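Repair evening in Bretitia moves to the old Kellix hall

The monthly repair evening in Bretitia will have a new home from March. The town has agreed to let the organizers use the former Kellix hall, on the corner of Moussa Street, for two evenings every month. Until now the evenings were held in the back part of the library, where there was space only for a few people at the same time.

Last year residents brought 700 broken things to the repair evenings, and 427 of them went home working again. Lamps, toasters and radios were the most common. Clothes and bags were also repaired, but these are not included in the numbers.
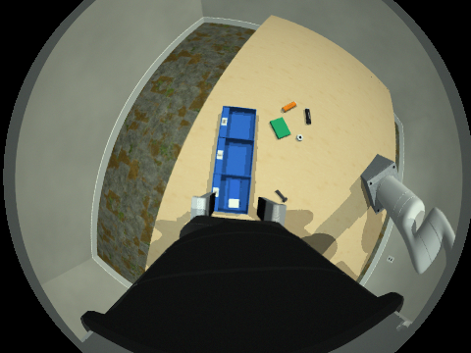
What changes for visitors

The doors open at 6 p.m. and the last repair is accepted at 8 p.m. It is not necessary to make an appointment. Visitors are asked to bring one item per person and to stay with it during the repair. Microwave ovens and gas heaters are not accepted.

The repair itself remains free. Small parts, such as fuses and plugs, are sold at the price the organizers pay for them. A larger part must be ordered by the owner, who can then come back with it to the next evening.

The hall has stood without a tenant for two winters. The town has repaired the heating and put a ramp at the side entrance, so the building can now be reached with a wheelchair or a baby carriage. Parking is possible behind the hall, and bus passengers should get off at the Drurkier Bridge stop, a short walk away.
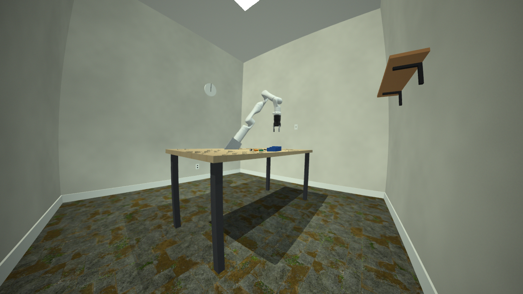

By the local news editor
Bretitia and surroundings

The library will use its back part again as a reading corner for children. It says that the shelf with repair manuals stays where it is, and the manuals can be borrowed with a normal library card.

People who can sew, solder or sharpen knives and would like to help are invited to leave their phone number at the library desk before the end of the month.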